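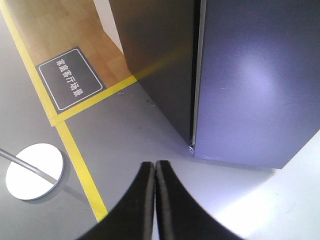
Dark cabinet, from above

Pre-order still "processing" after the figure has come out - cancel or wait?

Posted by shelfgoblin in Vinyl Figures & Collectables, 22 Apr 2022

Hi all, long-time reader and very occasional poster. I'm after some advice before I do something daft.

Back when the Ornuleo figures were first announced I put a pre-order in with Sekero for the shop exclusive one, the glow version with the different hat. I was quite pleased with myself as I got in early (or thought I had). They took the money straight away, which I didn't love, but I've bought from them before and it was fine.

Well, the release date has been and gone. People on here are already posting theirs. Mine still says "processing" and hasn't budged. I emailed and got a reply that was clearly a template, saying exclusives are sent out in the order they were placed and that they'd be in touch. My order confirmation has the number 511 at the end and a friend who ordered later than me has 209 at the end of hers, so now I've got it into my head that the numbers mean something and I'm miles down the queue. Do they mean anything at all?

Meanwhile Qaisi has the ordinary version in stock for normal money, and there are a couple of the exclusive on resale sites for £50 plus postage, which is a fair bit more than I paid. I don't want to cancel, lose my place and end up with nothing. I also don't want to sit here like a lemon for weeks and then get a refund when all the others have gone.

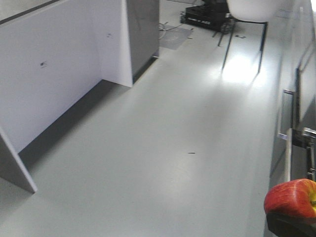
The other thing is the box. I keep mine boxed, and if it does turn up I'd like it to turn up square. Last time Sekero sent me two figures in a bag with no padding and one had a crease right across the window. Can you ask for a proper carton, or do they just ignore you? I did put a note in the delivery instructions but I've a feeling only the courier sees that.

So: cancel, wait, or buy the resale one and send the other back if it shows up? Any thoughts welcome, even if it's just "calm down".

petrolblue

Calm down :) I mean that kindly, I've been exactly where you are.

Don't read anything into the order number. I had two orders with Sekero from the same evening and the endings were nowhere near each other, and the "higher" one came first. I think the last few digits are just whatever their system spits out.

What I would do is write to them again, but reply to the template email so it stays on the same ticket, and ask one thing only: "Is stock allocated to my order, yes or no?" If you ask about dates and packaging and everything else in one go you get the template again. I did this over the Endier two-pack and got a real answer the next morning. It was allocated, it was just stuck behind another item on the same order. Have you got anything else on yours that isn't out yet? That's worth checking, as they hold the lot back until it's all in unless you ask them to split it. There's a second postage charge for splitting but it isn't much.

If they say no stock is allocated, ask for the refund and go looking. Please don't cancel before you've got that answer, though. Once you cancel an exclusive with them you can't get back in, the page just goes to sold out.

On boxes, your note does go to the courier and no further. There's a tick box for collector packaging, but it only shows up at the basket stage and it's easy to miss. You might be able to get it added in the same email thread once they've answered the stock bit. Take a photo of the parcel before you open it either way, they were decent about replacing a crushed one of mine when I had that.

I'd leave the resale ones alone for now. Prices are always silly in the first fortnight while everyone panics, and they nearly always drop once the late orders land and people sell their spares. Ask for photos of the base and the sticker if you do go that way - I've seen the ordinary Ornuleo figure put back in an exclusive box, and the hat is the only quick way to tell.

mothbox77

just buy the normal one from Qaisi, the glow barely works anyway

tinlid

Agree with petrolblue on most of that, but I'd add that if you paid by card you've got a bit more protection than you think, so keep every email. Mine went from "processing" to "dispatched" with nothing in between and was on the doorstep the day after, so the status page isn't much of a guide.

Also check your junk folder. Sekero sent me a "please confirm your address" message for the Endier one and it went straight in there. They wouldn't ship until I'd clicked it, and I spent ages blaming the warehouse.

shelfgoblin

Right, there IS another thing on the order, a pin badge I'd completely forgotten about and it isn't out yet. Emailing them now to ask about splitting it. Thanks both (and mothbox, I suppose).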